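Vavex Releases Version 9 of Sesonance Grasp Planning Software

18/09/2025 - Vavex has released version 9 of Sesonance, its planning and perception software for robot arms that pick parts from bins. The release is available to all license holders and replaces the version issued last December, which will continue to receive security fixes.

The principal change concerns the order in which the software makes its decisions. Earlier versions located every part in the bin, ranked the parts by how well they could be seen, and only then searched for an arm motion that would reach the first part on the list. When no safe motion was found, the search began again with the next part. In version 9, the grasp and the motion are planned together, and a part that can be seen clearly but cannot be reached without touching a wall is set aside at an early stage.

"Long, thin parts were the main source of support requests," said Tõnu Mägi, who leads the planning group at Vavex. "A handle lying flat against the wall of a bin is easy to detect and hard to pick up. The old planner would spend most of its time on exactly those parts."

Testing was carried out at the company's Tikkanen laboratory over 173 working sessions. The test log contains 3,719 planned picks, each stored with the camera data, the candidate grasps and the final arm path. Customers may load the log into the replay tool supplied with the release and compare the planner's choices under their own settings.

Perception has also been revised. The software now keeps an estimate of the parts hidden by the gripper while the arm is inside the bin, and updates that estimate as the arm withdraws. Pacita Policarpio, who is responsible for perception, said the previous practice of discarding the estimate at each pick had caused avoidable delays when parts lay close together.

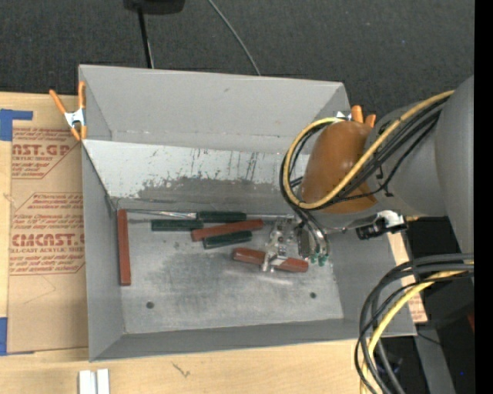
Does the new version require a different camera? Existing fixed cameras remain supported, provided that they are calibrated again after installation.

The calibration routine has been shortened and can be started from the operator panel. Sites that use custom gripper models must convert them with the tool included in the package - files from earlier versions will not load directly. Dezső Magyar of the tooling group has prepared a conversion guide covering nearly 100 settings, with notes on those that have been renamed or removed.

Budness, which has used Sesonance since its early versions, will move its picking cells to the new release in stages. Ville Seppälä will coordinate the work on behalf of Vavex. Requests for upgrade support should be sent through the customer portal, with the license number and the current software version.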